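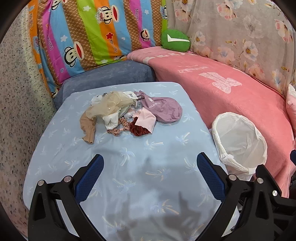

Small textiles on the sorting surface, with the hand-held gripper and the lined bin at right.

Home | Projects | Reports | Partners | Contact
Search this site... Go
Print this page | E-mail this page

Small Textile Sorting – Equipment Progress Report, November
Prepared for the Cârstea Fund by Lenuța Manole

1. Where we are

The collection phase is running on the hand-held grippers we bought with the first payment. People use them to pick small household textiles out of mixed piles and put them where they go. The recordings are for the Kuna arm, which has not been bought yet. This report covers what we have spent, what has worn out, and what we would like to change in the second half of the budget.

Collection takes place in ordinary bedrooms and living rooms. We had planned to rent a room and furnish it, and that line of the budget has not been touched. Setup is a flat surface with a fitted cloth, a pile of items and a bin with a bag in it. The bedding and cushions nearby stay where they are.

2. Items

The piles are made up of socks, stockings, scrunchies, drawstring pouches, cleaning cloths and similar things. Sheer fabric is the hardest. Organza with beads sewn on it catches on the pads, and a stocking that has twisted into a narrow tube tends to slide out when the jaws close on the end. Velvet scrunchies are easy. White socks are easy when they are alone and slow when they lie against other white fabric.

We have not spent anything on items so far. The original budget had a line of 50 euros for them, and I suggest we leave it there, as the stockings will need replacing before the end.

3. Grippers

We own seven hand-held grippers, all ordered from Plaritz. The frames have held up well. The screws on the jaws needed tightening after the first weeks and are now checked every Wednesday.

The blue mesh pads are the part that wears. Once the texture goes flat, thin fabric starts to slip, and the operator squeezes harder to make up for it. That shows in the recordings as a grip the Kuna arm will not be able to copy. Horațiu Bratu went through the sessions from the older pads and set aside the ones where this was clear. He would like pads changed on a fixed schedule, before anyone notices slipping. I agree with him.

Plaritz sells pads in packs of 100. We asked for a smaller pack and were told there isn't one. A full pack will last past the end of the project, but single pads bought through a reseller cost us more over the same period. I would like approval to buy the full pack now.

Cables are the other weak point. They run off the body of the gripper close to the operator's wrist and get bent every time the hand turns over. Two have been replaced. We now keep a spare with each unit, paid for from the small parts line.

4. The arm

The quote for the Kuna arm is unchanged. Delivery has moved to a later slot, and the supplier has offered us the earlier one back if we pay the deposit of 4,000 euros before the end of the month. The deposit is not refundable.

My recommendation is to wait. The jaws for the arm are meant to take the same pads as the hand-held units, and Umska, who are making the mounting plate, have sent one sample. It fitted, with some play on the right side. They are making a second. If that one is no better we will have to choose between a different plate and a different jaw, and I would not want the deposit paid before we know which.

Waiting costs us the earlier slot and nothing else in the budget. Horațiu would prefer to go ahead – his view is that the play can be taken up with a shim – and I have attached his note so that you have both opinions.

5. Changes requested

Move the room rental line to gripper pads and cables.
Approve one full pack of pads from Plaritz.
Hold the arm deposit until the second Umska plate has been tested.
Keep the items line as it is.

6. Next period

Collection continues with the present set of grippers. We will add more sheer and white items to the piles, and Horațiu will start keeping a pad log for each unit. The plate test will be reported to you separately when it is done. Receipts for the first payment are in the shared folder, apart from the second cable, which I am still waiting for.

Print this page | E-mail this page
Home | Projects | Reports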